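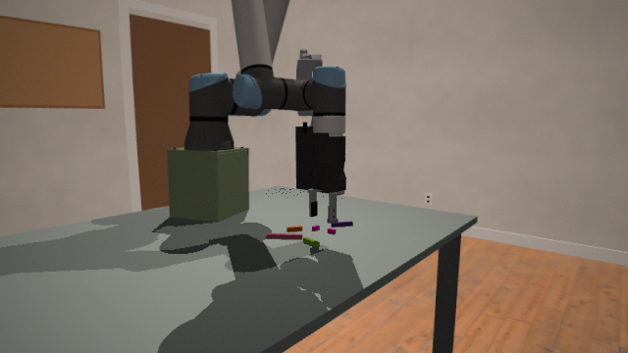

La pince au-dessus des blocs, doigts vides.

Galerie du projet Timton, mise en ligne le 21 février. Nous apprenons à un bras simulé à ramasser des bouts de couleur sur une table, ce qu'un enfant fait en bavant. Il lui faut des exemples, donc quelqu'un les produit, manette en main, et ce quelqu'un a mal au pouce. Chaque séance compte 13 essais, moins ceux où l'opérateur a envoyé le bras saluer le mur.

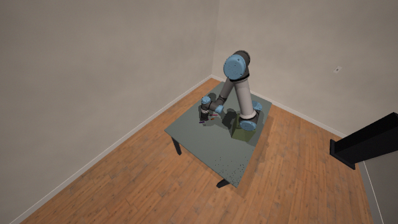
Vue large : le bras, la table, le parquet. La décoration n'a pas mobilisé tout le budget.

Le simulateur Zunosberg a ses humeurs. Un bloc mal saisi peut partir vers le plafond avec beaucoup de dignité. On garde l'essai, étiqueté « échec », dans un dossier qui grossit plus vite que l'autre.

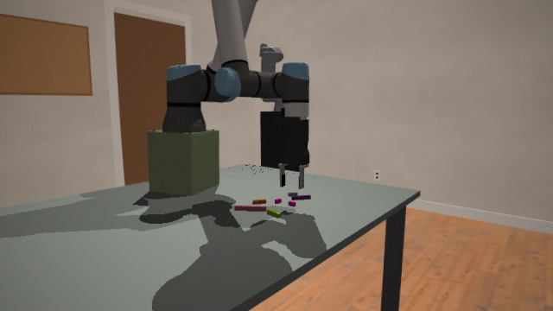 Reste le tri. Chez Qaisi, on relit chaque trajectoire jusqu'à 5 fois avant de l'admettre dans le jeu d'entraînement. Les hésitations humaines y passent aussi, et le modèle les imite fort bien : il sait déjà douter, il saisira peut-être en mars.
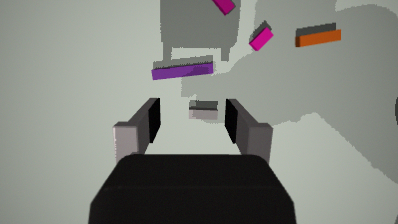 Valtham : Et les ratés, vous les donnez aussi au modèle ? Chez nous, quatre séances trop propres ont suffi à fabriquer un bras incapable de se rattraper.

Nous en donnons, oui. Ce n'est pas le stock qui manque.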